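Commuter Students and Use of the Staltberg Campus Between Classes
Student project report
By Yulan Qian
July

1. Background

Staltberg College has two teaching sites. The older one stands beside the railway station, and the newer one, known as the Trurnar site, lies on the edge of the town next to the ring road. Most students live at home and travel in each day. Halls of residence were closed when the Trurnar site opened, and the college has had no accommodation of its own from that point on.

The timetable was drawn up at a time when a large share of students lived within walking distance. Classes are spread across the day, and a first-year student may have a lecture at nine in the morning and a seminar at four in the afternoon with nothing between them. This project set out to establish where commuter students go during these gaps, what they do, and whether the present use of rooms meets their needs.

2. Method

A questionnaire was handed out at both sites during the spring term. In total 200 completed forms were returned. Follow-up interviews were held with 16 students, chosen so that both sites and all years of study were represented. Room use was checked against the booking records held by the Student Office, which kindly gave access to them for one term.

Students who live in rented rooms in Staltberg itself were left out of the main results. Their answers were kept and are given in Appendix B. Evening students were asked a shorter set of questions, and the two sets should not be compared directly.

3. Findings

The library at the station site was the place named most often. Students value it for its long opening hours and for the lockers on the ground floor, but many reported that seats are hard to find between eleven and two. At the Trurnar site the most common answer was the student's own car. Several of those interviewed said that they ate lunch there, did their reading there and in cold weather ran the engine to keep warm.

The booking records show that teaching rooms at Trurnar stand unused for long periods in the middle of the day. These rooms are locked when no class is booked. Students may ask for a key at reception, although only a few of those interviewed knew of this arrangement, and one had been refused.

Travel between the sites was a further concern. The shuttle bus, run by Grodis under contract to the college, leaves every 40 minutes. A student whose class ends on the hour may miss one bus and arrive late for a class at the other site. Staff are aware of the difficulty — two lecturers told the project that they now begin ten minutes late as a matter of course.
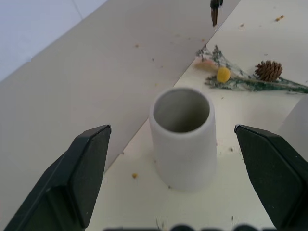 Membership of clubs and societies was low among those with a journey of more than an hour. The reason given was nearly always the same: meetings are held at six in the evening, and the last convenient train has by then departed. The Bai Society, which moved its meetings to the lunch hour in the autumn, reports a clear rise in attendance, mostly from students who had not joined any society before.

4. Limits of the study

The forms were given out in person, so students who seldom attend are likely to be under-represented. The spring term also contains a reading week, during which the booking records are of little use, and that week was removed. No attempt was made to cost the proposals below.

5. Recommendations

It is recommended that at least two teaching rooms at the Trurnar site be left open from eleven until three on teaching days, and that a list of free rooms be posted at the entrance each morning.

The college should review the shuttle timetable with Grodis before the contract is renewed, with a view to matching departures to the end of classes.

Societies should be invited to hold at least one meeting a month at midday. The Student Office would need to release rooms for this purpose without charge — at present a fee applies to any booking made by a society before five o'clock.

Appendix A: Questionnaire
Appendix B: Answers from students resident in Staltberg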